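Developmental Screening Clinic: Frequently Asked Questions

Wollcombe Child and Family Health runs a screening clinic for children from birth to school age. The answers below cover booking, what happens at a visit, and how results are sent. They apply to the Drosora and Sisodia sites unless stated otherwise.

What does the screening cover?
Hearing, vision, speech, movement, and play. Height and weight are recorded at every visit. Dental checks are not included and are booked through the dental desk.

Who can book?
A parent, legal guardian, or foster carer. Grandparents and other relatives may attend with the child if the consent form has been signed by a parent or guardian and is on file before the visit.

Do I need a referral?
No. A referral from a family doctor or child care center is accepted but does not change the place in line. Last year the clinic saw 1,287 children, most of them without a referral.

How long is a visit?
A standard visit takes 70 minutes. This includes the intake questions, the screening itself, and a talk with the nurse at the end. Children under 2 usually finish sooner. If your child needs a break, tell the nurse and the clock stops.

What should I bring?
The child's health record book, any glasses or hearing aids the child uses, and a list of current medicines. Bring reports from other services if you have them. Copies are fine.

Can I bring my other children?
Siblings may wait in the family room. The room is not staffed, so an adult must stay with them. Two siblings can be screened back to back if both visits are booked at the same time.

What if my child will not take part?
The nurse will try the task again later in the visit or use a parent questionnaire for that section. If too few tasks are completed, a second visit is offered. A missed section is recorded as "not tested" – it is not scored as a fail.

How are results sent?
Results are posted to the Stasten portal within 23 days. Paper copies can be picked up from the front desk with photo ID. The clinic does not give results by phone or email.

Who reads the results?
The screening nurse writes the report and the clinic lead, Berwyn Yorath, signs it. It is shared with your family doctor only if you checked that box on the consent form.

Is there a charge?
Screening is free for families who live in the service area. Families outside the area pay a set fee at check-in. The fee schedule is updated each January and is posted at both sites.
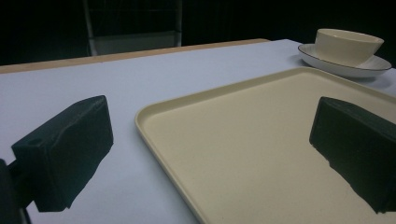
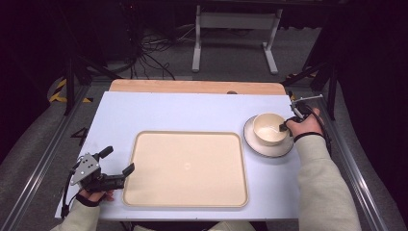 How do I change or cancel a booking?
Use the "My Visits" page on the portal or call the front desk before 4 p.m. on the day before the visit. Later changes are handled by phone only. After two missed visits without notice, the child's name goes back to the end of the waiting list – the consent form stays on file and does not need to be signed again.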